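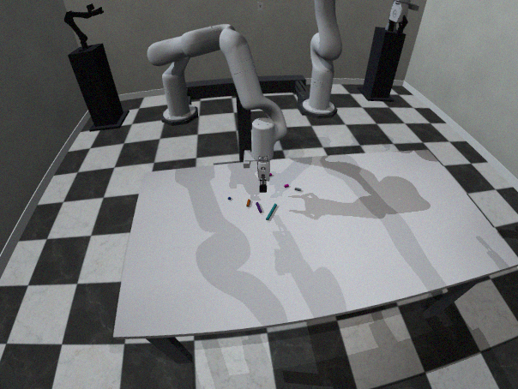 How long does the jump pack have to charge before I can use it on a car?

Until all four lights on the front stay solid. From empty that's most of an evening with the supplied wall plug, longer off a laptop port. It ships part charged. Don't trust that, charge it first.

Section 3. Setting up and using the Plurano jump pack

What you should have in the bag: pack, clamp cable with the blue plug, USB cable, wall plug, this booklet. Anything missing, call the store before you start. The Farnholm kit has a different clamp cable (gray plug). Does not fit. Don't force it.

3.1 First charge

1. Take the pack out of the bag. Peel the film off the lights.
2. USB cable into the port marked IN. The port marked OUT is for phones and will not charge the pack.
3. Plug into the wall. First light blinks.
4. Leave it on a hard surface. No beds, no car seats, nothing on top.
5. Four solid lights, unplug.

Note: capacity is 46 watt-hours. Under the usual airline limit but check with your airline anyway.

Note: a pack that's been sitting in a cold trunk may not start charging. Bring it inside, give it an hour, try again.

3.2 Before you connect anything

Check the battery in the car. It must be 12 volt. Trucks with two batteries, see 3.6. Motorcycles with a 6 volt battery, stop, wrong product.

Ignition off. Lights, heater fan, radio, all off. Phone charger out of the socket. Transmission in park (or neutral with the parking brake on).

CAUTION: Do not connect to a battery that is cracked, leaking, swollen or frozen.

CAUTION: Take off rings and metal watch bands. Wear eye protection.

3.3 Connecting

1. Find the positive post. Marked + and usually has a red cover. Some cars keep the battery in the trunk or under a seat and put jump posts under the hood, check the owners manual.
2. Red clamp on positive. Wiggle it. It should bite on metal, not on the plastic cover.
3. Black clamp on a bare metal bolt or bracket on the engine, well away from the battery and the fuel lines. If the car has a marked ground post use that.
4. Keep the cables clear of the fan and belts.
5. Blue plug into the pack. Goes in one way only. Push until it clicks.
6. Look at the light on the cable box.

Green: ready.
Red: clamps are reversed. Unplug from the pack first, then swap them.
Red and green blinking: pack too low, recharge.
No light: battery voltage too low for the pack to see. Go to 3.5.

3.4 Starting the car

1. Set the pack down somewhere flat where it can't fall into the engine bay.
2. Crank for three seconds, no more.
3. Didn't catch? Wait 30 seconds. Try again.
4. Three tries max. After that let the pack cool for 15 minutes.
5. Once it runs, pull the blue plug from the pack right away. Then black clamp, then red.
6. Leave the engine running and drive it a while. A short trip round the block won't put much back in the battery.

CAUTION: Never touch the clamps together while the cable is plugged into the pack.

Peak output is 600 amps, starting current 300. Enough for most gas engines. Big diesels, get the larger Collent model, this one will struggle.

3.5 Boost button (completely flat battery)

Boost turns off the reverse polarity and spark protection. Check your clamps twice. Red on positive, black on ground.

1. Connect as in 3.3.
2. Hold BOOST until the light goes solid green.
3. You have 30 seconds. Crank.
4. Light goes out, boost is off. Wait a minute before you press it agian.

CAUTION: Do not use boost to get around a red light.

3.6 Two-battery trucks

Clamp to one battery only, the one the truck maker marks for jump starting. Leave the link cable between the batteries alone.

3.7 Storage

Top up every three months. If it lives in the car, bring it in for July and August, a closed car gets hotter than this pack is rated for. Wipe the clamps dry before they go in the bag. The Shimada hard case fits the pack but not the cable, so coil that separately.

Loose clamp jaw? Tighten the pivot nut with an 8 mm wrench. Snug, dont crank on it.

For error lights not listed see section 4.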